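Last updated in March, after the second workshop with the parish of Fedum.

# How to make a short fundraising video for a church or a small charity

I make videos for small organizations together with Mirjam Vandenberghe, who does the sound and most of the editing. Many people write to us because they want to make a video for a building fund or a roof appeal, and they have no money to pay a company. So I wrote down our way of working. It is made for a video of 2 minutes, filmed in one or two days, with one camera or a good phone.

English is my third language, so please forgive me if some sentences are a little stiff. If something is not clear, write to me and I will correct it.

## What you need before you start

- One person who decides. If five people must approve each change, the video will be finished after the campaign.
- One sentence that says what the money is for.
- A camera or a phone that can be fixed on a tripod.
- A small clip-on microphone. It matters more than the camera.
- Written permission from every person who will be recognized in the video. For children, a parent must sign.
- An editing program you already know. Do not learn a new one during this project.

## Step 1: Write the one sentence

Take a sheet of paper and finish this line: "We are asking you for money so that..."

The first answers are usually too wide. "So that our church can grow" does not tell the viewer anything. In Fedum the first version was "to secure the future of our building." After an hour of talking it became "to repair the north wall and put heating in the hall, so the meal on winter evenings can continue." From this sentence we could already see what to film: the wall, the hall and the meal.

Read your sentence to someone who does not belong to your organization. Ask this person to repeat it to you ten minutes later. If they cannot, make it shorter.

## Step 2: Choose the speakers

Take two speakers, or at most three. With more people, everyone gets fifteen seconds and the viewer remembers none of them.

The first speaker should be someone who uses the place. The second should be someone who can explain the work and the cost. The pastor or the director can be one of these two, but it is not obligatory. In Fedum we filmed Ward Cuypers, who has repaired the windows there since he was young, and Karlijn Dewulf, who cooks the evening meal. The pastor was only in the last shot, greeting people at the door, and he was happy with this.

Do not give the speakers a text to learn. Send them three questions some days before, and tell them that they may answer in any order. People who learn a text look at the ceiling while they search for the next word.

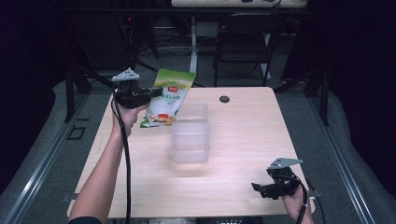
Good questions begin with "when" or "what." For example: "When did you first come into this building?" or "What do you do here in the evening, before the others arrive?" A question such as "Is the church important to you?" gives you a one-word answer, and you cannot use it.

## Step 3: Make a shot list

A shot list is a simple table with three columns: what we hear, what we see, and where we film it. Ours for Fedum started like this:

| What we hear | What we see | Where |
|---|---|---|
| Bell, then Ward's first sentence | Street, church from outside | Across the road |
| Ward about the north wall | Ward, then cracks in the wall | North side, morning |
| Karlijn about the meal | Karlijn, hands cutting bread | Hall kitchen |
| Karlijn about the cold | People eating with coats on | Hall, after six |
| The request | Whole group at the door | Front steps |

The column "what we hear" is the first one on purpose. In a fundraising video the voice carries the story, and the pictures follow the voice. When I began I did it the other way, and I came home with many beautiful shots of candles and no place to put them.

For each minute of finished video, plan twelve to fifteen shots besides the interviews. Close shots of hands, doors, tools and food are easier to use than wide ones.

## Step 4: Visit the place one time without the camera

Go at the same hour when you will film. Stand still and listen for one full minute. Refrigerators, ventilation and traffic are much louder in the microphone than in your head. Ask who can switch off the refrigerator, and leave your car keys inside it so that you cannot drive home before you switch it on again.

Look also where the sun comes in. Old churches are dark, and the windows are very bright. If the speaker stands in front of a window, the face will be black. Turn the speaker so that the window light comes from the side.

Stone walls make an echo. For interviews, choose a small room with a carpet or curtains, even if the big room looks more impressive. You can show the big room later, while the voice continues.

## Step 5: Film the interviews first

Put the camera at the height of the speaker's eyes. Sit beside the camera, close to the lens, and ask the speaker to look at you. Fix the microphone on the chest, a hand's width below the chin, and check that no necklace or scarf touches it.

Then do it in this order:

1. Record ten seconds and listen to it with headphones.
2. Start with an easy question you do not need, such as what they had for breakfast.
3. Ask your three questions. After every answer, wait. Many times the best sentence comes after the silence.
4. Ask them to include the question in the answer. "I came here the first time when..." can be cut alone, but "When I was nine" cannot.
5. Before you remove the microphone, record thirty seconds of the quiet room. Mirjam uses this to fill the holes between the cuts.

Twenty minutes for each person is enough.

## Step 6: Film the other shots

Hold every shot for ten seconds, also when it feels very long. Do not zoom. If you want something closer, walk closer.

Try to film real activity. For the meal in Fedum we came before the guests, explained to everybody what we were doing, and put a small sign at one table for people who did not want to be filmed. More people agreed than we expected, because they had a free choice.

Copy all files to two different disks on the same evening. Remzi Sönmez, who lent us his lights for our first project with the Harka shelter, lost a full day of filming because he waited until the weekend. I have his permission to tell this.

## Step 7: Edit the voices before the pictures

Put all interviews on the timeline and cut away everything that is not needed for your one sentence. Close your eyes and listen. When the voices alone make a clear story, and only then, put the other shots on top.

Use this order for the parts:

- **The place and a person.** Start with a human voice in the first five seconds. No logo at the start.
- **The problem.** Say it plainly. A viewer does not need sad piano music to understand that a wall is wet.
- **What will change.** Be concrete, with the name of the room or the service.
- **The request.** Say what you ask and how to give.

If you have a sum, put it on the screen as text and keep it there for at least four seconds. In Fedum the campaign was divided into small shares of 185 euros, and Karlijn said this number aloud while it was also on the screen. Older viewers told us later that they wrote it down at that moment.

Take music only with a license that you can show. "I found it free on the internet" is not a license. Keep the music much lower than you think, and take it away completely for the request.

## Step 8: Add subtitles

Many people watch on a phone with the sound off. Automatic subtitles are a good beginning, but they make errors with names. Ours wrote "freedom" instead of Fedum in every place. Read the subtitles line by line, and give them to a second person too.

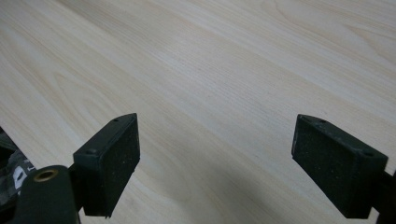
**Should we show the video during the service, or only put it online?**

Do both, but show it first in the building. The people who sit there are the ones who will send it to others, and they like to see it before the rest of the town. Test the projector and the loudspeakers the evening before, with the final file and from the last row.

## Step 9: Publish it with a clear next action

Under the video, write one line with the way to give. Do not put three links. If you also have a newsletter and a choir concert, mention them another time.

Send the link personally to those who appear in the video, then to your members, and after this to local newspapers. Ah-rin Maeng, who took care of the messages for the Fedum campaign, wrote a different short note for each of these groups. After 36 days the video had 1576 views. For a big company this is a small number, but the parish is a village, and the views came mainly from there and from families who had moved away.

Keep the interviews after the campaign is over. When the work is finished you can go back, film the repaired wall from the same place across the road, and send a short thank-you video to the people who gave. For this one, ask the same speakers, and reserve half a day.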